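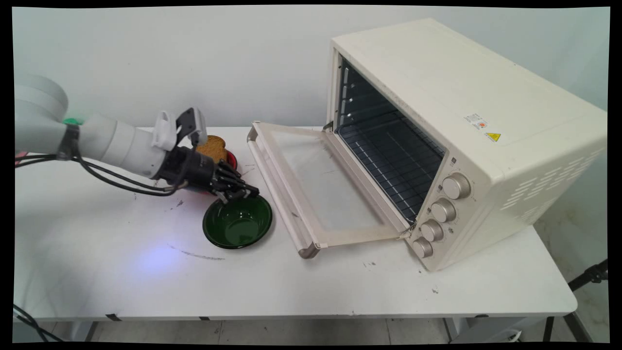
Combien de démonstrations faut-il pour une tâche de cuisine simple ? Avec le kit Astberg, nous avons obtenu une base exploitable à partir de 28 épisodes par tâche.

Test du kit de collecte Astberg, février. Bras, main multidigitale, capteur au poignet, enregistreur Drerkevero.

Mise en service en 15 minutes, calibrage compris. La synchronisation entre articulations et vidéo reste stable sur une session entière. L'export vers Moschos conserve les horodatages.

Deux réserves. Les câbles qui pendent sous l'avant-bras limitent certaines orientations du poignet. Les bords minces et brillants, comme celui d'un bol, demandent des reprises : 3 épisodes rejetés sur 26 lors de la dernière série.

Note : 3 sur 5.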